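From: Hywel Kneath
To: flerkgate-users
Subject: Re: grasp planner picking the wrong target after update

Mayuree Phetsri wrote:
> Since I moved to the new Flerkgate build the planner keeps merging
> neighboring objects into one blob. Anything soft next to anything
> else is hopeless. Is it the segmentation node or my config?

Hi Mayuree,

I don't think it's your config! We had the same thing on Inthanon, and I lost most of an afternoon blaming the calibration (sorry, Oluf). The new build changed the default for merge_radius from 3 to 8, and it's in the release notes if you scroll far enough.
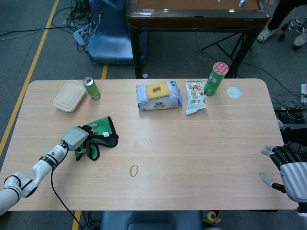
My own fix was to set merge_radius back to 3 and turn on the hand mask, so points near the fingers get dropped before clustering. Without the mask, a glove bunched up under the left hand just becomes part of the hand, and then the planner thinks the gripper is already in collision and refuses to move. The stuff along the far edge, like the green can and the wipes, is much easier on it, though I'd still keep an eye on a crumpled snack bag lying flat.

I reran our 34 saved logs with both changes and 3 still merge. Panya thinks that's a timestamp problem between the arm state and the cloud, and he's probably right. Could you send me one of your bad logs? A short one is fine, my disk is nearly full again.

Hywel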